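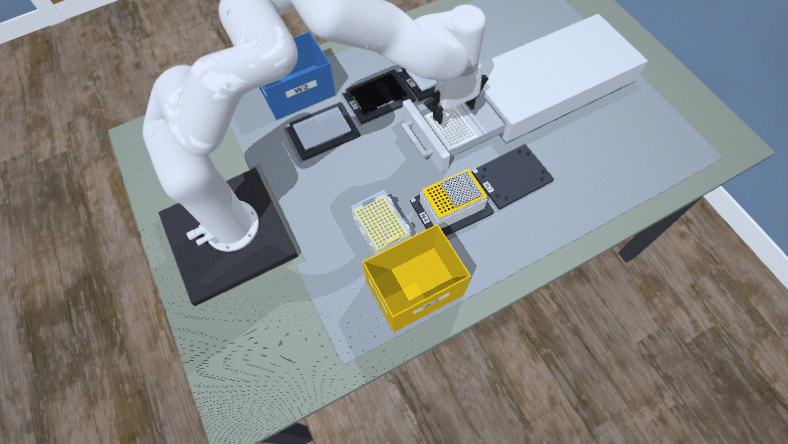 Fig 1. Simulated bench, arm over the white well plate. Tip box and yellow crate nearer the front.

Lab Automation Club – progress report to the Carero fund
February 9, 2020
Arūnas Venckus, club lead, Prunau College

Where we are

Short one this time, mocks are on and half the group is revising. Main news – the simulated bench is up and the students are working on it every session. 21 students on the list, split into two teams, Pirano and Zou (they picked the names, don't ask me).

The bench has the arm on its black base plate, a grey work plate with the labware on it, the blue bin marked W2 and the long white instrument box at the back. Layout was argued over for most of the autumn. Teams now share one layout file, which has stopped the rows about who moved what.

Done since the August report

- Gripper approach to the well plate. Both teams have a version. Zou's is slower but easier to read.
- Tip box and clear well plate added, positions written down in the shared notes.
- Safe heights over the instrument box. Pirano kept planning paths straight thruogh it, now fixed.
- First full written plan for a plate move, from pick up to put down. Marked by me, handed back.

Not done

- Pipetting. Nothing to show yet. Needs the tip pick-up sorted first.
- Using the bin. It's in the layout, no task written for it.
- Student guide. Two pages drafted, needs about four more and someone to check the spelling (not me).

Camera views

We set up a low view from the table corner as well as the one looking down. Students wanted it for judging the gap between gripper and instrument box – from above you just can't tell. The box hides the finger tips from down there, so a third view is on the list. Second arm on its dark pedestal is in the room too, no tasks for it this term.

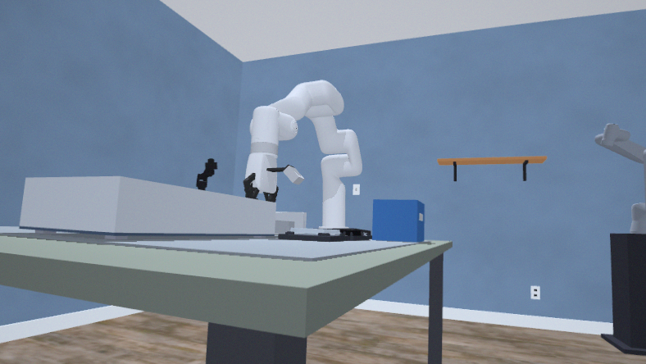 Money

Grant was 2000. Spent so far 31, all on printing and two folders. The rest is held for the workstation, quote is in, waiting on the college to sign. Would like to order before the end of term if thats all right with you.

Next

- Tip pick-up, both teams
- Third camera view
- Guide finished and sent to you with the next report
- Short demo for parents, date to be agreed

Could you confirm the workstation can come out of this year's money – the office is asking.

A.V.

Last updated: see date at top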